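How to Clean a White Work Table

White tabletops show everything: pencil, tape glue, coffee rings, gray smudges from sleeves. The steps below are for a laminate or painted top. For raw wood or stone, see the Grestdale care sheet instead.

What you need
Two microfiber cloths
Dish soap
Baking soda
Rubbing alcohol
A plastic scraper (an old card works)

Step 1. Clear and dust
Move what you can to another surface. Wipe the dust toward you with a dry cloth, then do the edges – crumbs collect there.

Step 2. Wash
Mix a teaspoon of soap into a bowl of warm water. Wring the cloth out well and wipe in long, overlapping strokes. Change the water when it turns gray.

Step 3. Lift tape residue
Dab alcohol on the spot and wait a minute. Push the scraper nearly flat. On a painted top, test under the edge first.

Step 4. Treat stains
Make a paste of baking soda and water. Leave it on for 10 minutes, rub lightly and rinse. Repeat for ink.

Step 5. Work around fixed equipment
Anything mounted at the table stays where it is. Switch it off, keep the cloth barely damp and wipe by hand up to the base. No spray near lenses or joints.
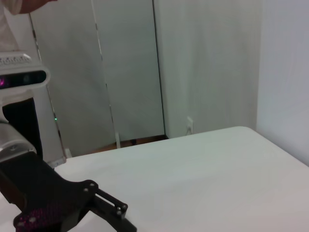 Step 6. Dry
Buff with the second cloth. Let the top air for 19 minutes before putting paper back on it.

Last updated Oct 31, 2021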